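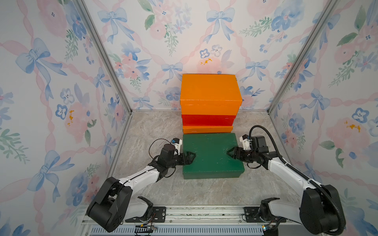 盒子叠放时，应该先放哪一个？
先放底面最大、分量最重的一个，其余按从大到小、从重到轻的顺序往上叠，每放一个都把盖子按平。

第4节 叠放与收纳

本节适用于Floravside系列带盖收纳盒的日常叠放。盒子分扁盒和高盒两类，颜色不影响叠放方式，同类盒子可以混色使用。首次使用前请先读完4.1，再开始摆放。

4.1 准备位置

1. 选一块平整、干燥的地面，靠墙为宜。石纹砖、木地板均可，厚地毯上不要叠放超过两层。
2. 清扫地面。砂粒夹在盒底会划伤漆面，也会让盒子在推动时跑偏。
3. 墙面贴有墙纸的，盒子与墙之间留出11毫米，可用硬纸板临时垫着量距离，摆好后抽出。
4. 在盒子前方留出至少40厘米的空地，供取放和开盖使用。

注意：靠近暖气片或出风口的位置不适合长期存放，盒盖受热后可能翘起。

4.2 检查盒盖

1. 把盒子放在地上，盖子朝上，用手掌沿四边各压一遍。
2. 从正面平视盖缝。四边缝隙应当均匀。
3. 如果前侧留有缝隙，打开盖子，看里面的物品是否高过盒口，或者有布角、纸边夹在缝里。
4. 整理后重新盖好，再压一遍。仍有缝隙的盒子只能放在最上层。

说明：盖缝略有不齐而盒口没有变形，单独使用不受影响。上面再压别的盒子，缝隙会逐渐变大。

4.3 叠放

1. 双手分别扶住底层盒子的左右两侧，靠近上沿处，平移到位。不要只推一个角。
2. 底层盒子放稳后，用手轻推上沿，确认不晃动。
3. 放第二个盒子。先让后沿对齐，再慢慢放下前沿。
4. 放第三个盒子，做法相同。三层为上限，总高度不得超过产品标签所示数值。
5. 从侧面检查一遍，各层中线应在一条竖线上。

警告：底层盒子比上层窄时，整叠容易前倾。这种叠法只限空盒临时周转，装有物品时请重新排序，把窄盒换到上面。

警告：不要让儿童攀爬或坐在盒子上。

4.4 扁盒单独摆放

宽而浅的扁盒不一定要叠进去。常用的东西，例如针线、图纸、桌布，放在扁盒里，摆在整叠盒子的正前方，取用时不必搬动后面的盒子。

1. 扁盒长边与后面的盒子平行。
2. 需要取后面的盒子时，先把扁盒平移到一旁，再取最上层。
3. 用完后按原位放回。

小心：移动扁盒时从两侧向内夹住，力度以不打滑为准。盒壁较浅，夹得过紧会使侧板向内弯，盖子随之拱起。

4.5 漆面保养

漆面出现细小划痕和浅色印子属正常使用痕迹，不影响强度。

1. 用拧干的软布顺一个方向擦拭。
2. 浅色印子擦不掉时，蘸少量中性清洁剂再擦一次，然后用清水布擦净。
3. 完全晾干后再盖盖、叠放。
4. 露出底材的深划痕，可用Edelton补漆笔修补，货号322，颜色请对照盒底标签选择。补漆后放置27小时再叠放。

不要使用钢丝球、研磨膏或含酒精的喷剂。

4.6 常见情况

盒子叠好后左右摇晃：逐个取下，检查底面是否粘有异物，再检查地面是否平整。
盖子打不开：多为内部负压。先抬起一角停几秒，再抬其余三边。
上层盒子自行前移：盖面有蜡或清洁剂残留，按4.5第1步和第2步处理。

本节内容由Ruairi Nisbet编写，Cameron Gillies校对，修订日期2019年11月5日。配件更换见第5节。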